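3.2. Puesta a punto y mantenimiento de la celda

Cuando montamos la celda en el laboratorio de Gasberg yo daba por hecho que lo difícil sería el software. Pues no: la primera semana se nos fue entera en tornillos. Los dos brazos van enfrentados, uno a cada lado de una mesa blanca, y cada uno lleva una pinza paralela de dos dedos sobre barras articuladas. Esas articulaciones son el punto débil del montaje (ya nos lo habían advertido los colegas del proyecto Radu y no les hicimos mucho caso). Con el uso los pivotes cogen holgura, los dedos dejan de cerrar a la vez y el error acaba apareciendo en la punta, donde más molesta.

Ahora repasamos el apriete cada 30 sesiones. Empezamos por los pivotes de los dedos, seguimos con la muñeca y dejamos para el final la unión con el brazo. Después abrimos las dos pinzas del todo, las llevamos a la postura de partida sobre los objetos de prueba y lanzamos Fitis, nuestro programa de comprobación, que compara la lectura de cada articulación con la guardada en enero. 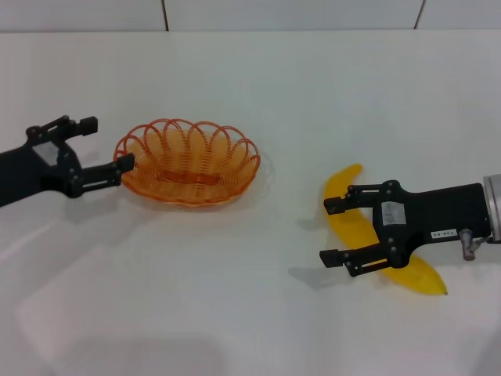
Figura 4. Celda bimanual: pinzas abiertas, cesta de alambre naranja y plátano.

El repaso completo nos lleva unos 26 minutos, bastante menos que al principio, cuando desmontábamos la pinza entera por pura desconfianza! De los dos brazos, el derecho nos ha dado más guerra: hubo que cambiarle un juego de pivotes tras 22 sesiones, y todavía no sé si fue un defecto de la pieza o que yo apreté de más. El izquierdo sigue con los originales.

Otra cosa que aprendí tarde es que conviene calibrar con la misma luz con la que se va a grabar. La mesa es mate, pero aun así devuelve reflejos, y el módulo de visión de Navadance se despista con las zonas quemadas. Acabamos fijando la exposición a mano — poco elegante, lo reconozco — y anotándola en el cuaderno de la celda junto al par de apriete. Los 1.499 episodios que analizamos en la sección 4 se grabaron ya con este procedimiento.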